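Section 4. Teaching the folding task

4.1 What to expect from this section

Many owners of the Jeltitero set ask us the same thing before they open the box: can the machine fold my laundry now? The short answer is that it can fold some things, slowly, and only after people have shown it the movement many times. A T-shirt is a good first garment. A fitted sheet is not, and we do not support it in this edition.

Folding looks easy to us. For a machine it is difficult, for cloth does not keep its shape when you pick it up. A cup is the same cup from every side. A shirt which has been moved by two centimetres may have a new crease, a hidden sleeve and a corner that is no more where it was. For this reason the set learns from your hands. You hold the two grippers, you do the folding with them, and the recordings go to the training program.

Please read the whole section once before you begin. The work is not dangerous but it is repetitive, and mistakes in the first hour are copied into everything which comes later.

4.2 Preparing the place

1. Choose a table that you can sit at with both elbows free. A light, plain surface is best for dark or strong colours. For white garments, change to a dark cover.

2. If the table top is hard, put a sheet of foam on it. The finger pads must go a little under the cloth, and on bare wood they slide or knock.

3. Mark the left and right limits of the working area with tape. Do not move the marks between sessions.

4. Lead both cables away from your lap and along the outer sides of the table. Leave enough slack to reach the opposite corner.

5. Switch on the grippers and wait until the start-up check has finished.
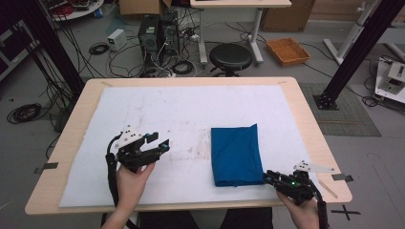

It is useful to sit for a minute and move both hands over the complete area before any recording is made. If a cable pulls at the end of a long reach, correct it now. The operator who feels a pull will start to avoid this corner, and the machine will learn to avoid it too.

Note: Marks and dirt on the foam do not disturb the training. Change the foam only when it is torn or no more flat. If you change it in the middle of a series, write this in the session notes.

Caution: Keep your free fingers behind the linkage when the jaws close. The force is small, but the skin can be caught between the moving parts.

4.3 Making the recordings

1. Lay the shirt on the table and smooth it one time with the hand. Do not make it perfect. Shirts from a basket are never perfect.

2. Take one gripper in each hand and start the recording.

3. Bring the open jaws down over the edge you want to take. Stop just above the cloth for a moment – half a second is enough.

4. Close on one or two layers. If you have taken too many layers, open, go back and try again. Do not stop the recording. A correction is also a lesson.

5. Carry the edge over with both hands at the same speed, put it down, and open the jaws fully before you lift away.

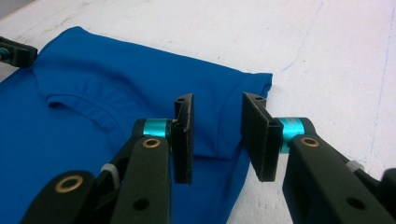 6. Press the fold lightly with the closed fingers, moving from the middle to the outside.

7. Stop the recording. Shake out the shirt, turn it a little differently from the last time, and begin again.

How many recordings do you need? For one type of shirt on one table, we recommend 1,000 as the minimum. With 2,000 the results become steady, and with 3,000 the program can usually handle a second size without a new series. In our own workshop at Joranwood, Rania Geagea and Imad Karam had 1,113 usable recordings by the end of September, and the machine could then finish the simple three-part fold but still lost the sleeve sometimes.

Note: Two operators are better than one. Each person has small habits, for example always beginning with the left sleeve, and a second person makes the series more varied.

4.4 Checking your series

1. Open the review program and play every tenth recording at double speed.

2. Delete those in which a hand hides the grip for most of the time, or in which the garment falls from the table.

3. Keep those where the grip failed and was corrected.

4. Look at the moment of the grip from each gripper camera. The edge of the cloth should be in view before the pads close.
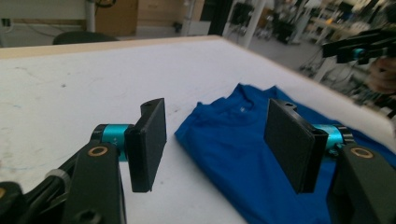

The most common fault at this stage is hurry. After an hour the operator becomes quick and skilful, and does not stop above the cloth any more. For a person this is progress. For the program it is a loss, as the pause is the place where it decides how deep to go. Khalil Salameh, who wrote the review program, suggests a rest of ten minutes in every hour, and we have made this a rule for our own staff.

If the first trial run is poor, do not record the whole series again. Look where it goes wrong. When the jaws close on air, the height is at fault and you should repeat the calibration in Section 3. When they take the table cover together with the shirt, add recordings with a more shallow approach.

4.5 What the machine cannot do yet

It cannot find the shirt in a full basket and turn it the right way out. It does not know that a garment is stained. It folds a shirt in a time in which a person would fold several, and someone should remain near it while it works. For a small laundry or a shop with one kind of uniform it may already save some evenings – for a family with mixed washing, we advise to wait.

Questions about this section can be sent to Nour Hamdan at the support desk, with the session notes attached.

Related items
Section 3. Calibrating the grippers
Section 5. Towels and other flat cloth
Changing the finger pads
Fereo review program: short guide
Jaber table clamp: fitting instructions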